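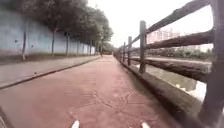 Figure 4. Forward view from the inspection robot on the waterside path, fence on the right. Fine cracks cross the paving in front of the robot.

4.2 Changes in the daily work of the path inspectors

Before the robot was introduced, the inspection of the waterside path in Uronville was done fully on foot. Two inspectors walked each section together. One looked at the paving and the curb, and the other looked at the fence and at the plants near the edge. Notes were made on paper and typed in the office at the end of the shift. The inspectors called this second part "the evening walk," as they had to go along the same path again in their memory.

With the Ledberg system, the robot drives along the path and stores a forward view, and software marks the places where it finds a possible defect. One inspector still goes with the robot and is responsible for its safe movement near pedestrians. The other stays at the Medrano depot and examines the marked places on a screen. The two persons change roles every week. This arrangement was proposed by the inspectors themselves in February, after the first month, when the same three colleagues had always been sent outside.

Our material for this section consists of 64 hours of observation, together with interviews and the written shift notes. We observed the outside role and the depot role in equal parts. The interviews were made in the workers' first language where possible and translated by the second author. Some of the expressions below are therefore less colorful than they were in the original.

The most visible change concerns cracks. In the paper system, an inspector wrote down a crack only if she judged that it needed repair or that it had grown. Fine lines like those in Figure 4 were usually passed without a note. The software does not make this choice, and it sends almost every line to the depot. During the study period, 800 marked places came to the depot screen, and 700 of them were closed by the inspectors with the comment "no action." Several inspectors described this as tiring. They also said that it was difficult to stay careful, as the next marked place was very likely to be harmless too.

The pattern of the surface adds to the problem. On parts of the path the dark lines meet and form large slabs with many corners, similar to a honeycomb, and the tone of the paving changes from slab to slab with dust and light patches. An inspector who knows the path reads these lines in one look. For the depot role, the same judgment must be made for one mark at a time, and the software shows each mark in a small window without the ground around it. After some weeks the inspectors began to keep the full forward view open beside the small window. This was not described in the manual from Tostness, and it made the handling of each mark slower, but all the inspectors we observed worked in this way by the end.

A second change concerns the things at the sides of the path. The fence, the curb and the grass verge were always part of the walking inspection, although the form had only one line for them. An inspector would put a hand on a rail and push. From the depot this is impossible. The view gives the position of posts and rails, and a missing rail would be noticed, but a rail that has become weak inside looks the same as a sound one. The colleague outside could do the test by hand. However, the rules for the outside role say that this person must keep the attention on the robot and on the people passing, and in our notes the fence was touched on only 4 of the observed shifts.
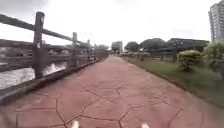 Yareli Ocampo told us that she missed the fence more than the paving, and that she did not trust her own signature under it any longer: "I sign for the whole section. With the cracks I can say yes, I looked at them, I looked too many times. With the rails I am signing for something I saw from a chair." She asked the supervisor for a separate line on the form, where the depot inspector can state that the fence was viewed and not tested. The line was added on 23rd July.

We consider this small change in the form important for the question of responsibility. In the paper system, the signature covered one kind of looking, done by a person who was present. In the new system it covered three kinds (by the software, by the depot inspector and by the colleague outside), and the form did not separate them. The supervisor first saw no reason to change it, as the legal duty of the office had stayed the same. For the inspectors, the duty had become harder to fulfill with the time and the position they were given.

There were also effects that the inspectors welcomed. The typing after the shift disappeared completely. Two workers with knee pain could remain in inspection for longer than they had expected, and asked to take the depot role more often, which the others accepted. New workers learned the names of the sections faster, as they could stop the view and ask. On the other side, they learned less about the ground itself, and an older inspector began to take them for a full walk on quiet mornings without the robot. These walks are not in the shift plan. We return to them in Section 5, where the training of new inspectors is discussed.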